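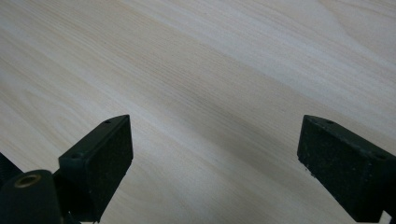

Gaspard Fleury wrote in last week to ask whether a bare wooden table is really worth the bother, when a tablecloth costs so little and you can throw it in the wash. It's a fair question, and I've been chewing on it ever since, mostly while standing around in the kitchen with a cup of tea going cold.

I grew up with tablecloths. My grandmother had a drawer full of them, ironed and folded in thirds, and under them was a table I don't think I saw more than twice in my whole childhood. When she moved to the apartment in Tanguy we finally took everything off it, and there was this lovely old top with hardly a mark on it, and I remember feeling a bit sorry for it. All those dinners and it never got to be looked at!

So I like pale wood, and I like it bare. I like the fine lines of the grain running off at a slant, and the honey-colored streaks, and the places where it goes soft and wavy for no reason you can see. On gray mornings I find it very good company. I know that's a silly thing to say about a board.

But Gaspard is right that it takes some looking after. Pale wood shows everything – tea, beets, the ring from a flowerpot. My own routine is not much. I wipe with a cloth that has been wrung out hard, going along with the grain, and then I go over it again with a dry one. A drop of dish soap if there's grease. I don't use those spray polishes anymore, after the one I bought at the hardware store in Vumside left ours so slippery that a plate of pancakes went straight into my husband's lap (he was very nice about it).

For rings and small stains I keep a bit of fine sandpaper in the drawer with the string and the birthday candles. Go lightly, always with the grain, and try it first near a corner where you won't mind. Our table had a dark spot from a pan that took me 40 minutes and most of a radio play, and I can still find it if I know where to look.

The other thing I'd say is to clear it off every night. Ours collects mail and seed packets and somebody's gloves, and I can go days without seeing the wood at all, and then I might as well have the tablecloth.

I'm planning to oil ours in June, when I can leave the windows open. Gaspard, if you do decide to take the cloth off, write and tell me what's under there.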